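Home | Notebook | Recipes and batches | Stores | People

Workshop notebook: soap bench, Griserine trials
January
Entered by Dagmar Malý
3 comments

Picked up where the last entry stopped. Batch 4 had been on the rack since before the break and Saulius wanted it weighed before anyone touched it. It was still losing weight, so it stays where it is. The top row nearest the window has gone hard faster than the rest and has a slight bow to it. I turned all the bars over and moved the window row to the bottom shelf.

Griserine is still the name on the tub labels, though Vignesh wants to change it before it goes to Gusasano. I have left it alone in the book so the entries match.

Morning. Made up batch 5, same recipe as 4 with the coconut cut back and the difference put into olive. Total oils 2,000 g. Lye solution made the usual way in the steel jug, lye into water, under the hood, left to come down while the fats melted. I worked the lye out twice on paper and then Mārtiņš did it separately on his own sheet. We got the same figure. Please keep doing this. The mistake in batch 2 was an arithmetic mistake and would have been caught in a minute.

Fats at 40 degrees when I combined them, lye solution a touch warmer. Stick blender in short bursts, stirring by hand in between. Trace came slower than batch 4, as you would expect with more olive in it. I stopped at a light trace because the oat flour thickens it quickly once it goes in. Poured into the long mould, total in the mould 2,705 g by the floor scale with the mould tared off. Lid on, one blanket, no heat underneath.

The oat flour: last time it went in dry and we had small pale lumps through the bars. This time I wetted it first with a bit of the olive oil held back from the main lot. Much better to stir. Whether it shows in the cut bar we will see when it comes out.

Scent. Žydrūnas brought three blends over from the Uibo kitchen. We tried them on warm water in cups, which I don't think tells you much, and on scraps of batch 4, which does. Notes:

Blend A, mostly lavender. Fine. Smells like everyone else's.
Blend B, rosemary and something resinous. Strong in the cup, nearly gone on the scrap after an hour.
Blend C, the caraway one. I didn't expect to like it. Held up well on the scrap. Mārtiņš says rye bread. He is right but I still like it.

Batch 5 went in with no scent so we have a clean one to compare against. Batch 6 will be blend C at the low dose, then 7 at the full dose if 6 doesn't seize.

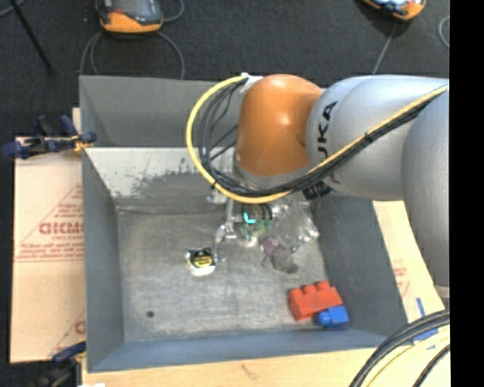
Grey bin, clear plastic at the gripper.

After lunch. Cut the test slab from batch 3, the small one with clay. It cut cleanly with the wire, no crumbling at the edges except the first end, where the mould liner had creased. Ash on the top face again, thin and white. It wiped off with a damp cloth but came back a little duller. Saulius thinks the room was too cold overnight and that the surface was left open to air. I covered batch 5 straight after pouring, so that is one thing changed. I'd like to change only that and not the temperature as well, otherwise we won't know which it was.

Lather test, batch 3 against the old Vangate bar. Same basin, same tap, hands rinsed and dried between. Ours is slower to start and finer when it gets going. The Vangate bar gives big bubbles straight away and they drop quickly. Vignesh prefers ours, Žydrūnas prefers the other one, I can't say I mind which. Neither left the skin tight. We have hard water here and ought to repeat this with softened.

Scum in the basin was worse with ours. Worth trying a bit of citrate in batch 8. I have 400 g in the store cupboard, second shelf, behind the beeswax. It needs extra lye to balance it, so do the sum again from the start and don't just add it to the batch 5 sheet.

Odds and ends:

The small scale is drifting. It read differently on the same jug before and after lunch. I've put a strip of tape on it. Use the big one until it has been checked.

Mould liners: we are down to the last roll of the wide paper. The narrow one can be overlapped but it leaves a line down the bar.

Whoever rinsed the blender, there was raw soap still up inside the guard. Gloves on, wipe it out with paper first, and then wash.

The olive from the new drum is greener than the last one. Expect batch 5 to come out darker than 4 even without the recipe change. I put a jar of each on the sill for comparing.

Quarter past five. Looked under the lid of batch 5. Gel has started in the middle, darker oval with a pale rim. Not touching it. If the gel doesn't reach the ends we'll have a ring in the bars, and I would sooner have that than cook it.

To do next: unmould 5 when firm, weigh 4 again, write out the sheet for 6, ask Žydrūnas for more of blend C and what proportion the caraway is.

Comments (3)

Saulius Stankevičius: Gel got to one end and not the other. The blanket had slipped.

Mārtiņš Lapiņa: Scale checked, it was the batteries. Tape is off.

Dagmar Malý: Thanks. Will pin the blanket next time.

Older entry | Newer entry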